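Do I really need to rinse before the dishwasher?

My brother-in-law Kimutai sent me an article in March saying that rinsing plates before they go in the dishwasher is a waste of water, and that the machine works better on dirty dishes. He sent it with no comment, which is how he wins arguments. I have been rinsing for ten years and I wasn't going to stop over an article.

My first problem is that every piece like this seems to be written by someone who sells tablets. The one I got quoted a "home care expert" four times and never said what she had tested. Oatmeal? Egg yolk left overnight? I would take advice from anyone who had tried egg yolk. The claim is that enzymes need something to cling to, and maybe they do, but I have also pulled out a fork with yesterday's egg baked onto it like enamel.

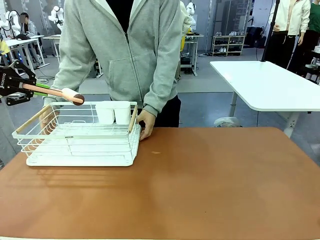 So I ran my own trial, for what it's worth. Six loads, scraped but not rinsed, same cycle, same detergent. Two came out fine. The other four had at least one bowl I wouldn't have handed to a guest, and the filter at the bottom looked like a drain in a cheap motel. Kimutai says I loaded it wrong. Everybody says that, and it can never be proved — you have already taken the plates out.

I'll give the other side this much: glasses didn't need rinsing at all, and I had been doing those out of pure habit. Same with side plates that only held toast. I've stopped with both.

Pots I still wash by hand, and so does everyone I know, including the people who forward me articles. As for the water bill, mine came in seven cents lower for the trial month. I don't plan to frame it.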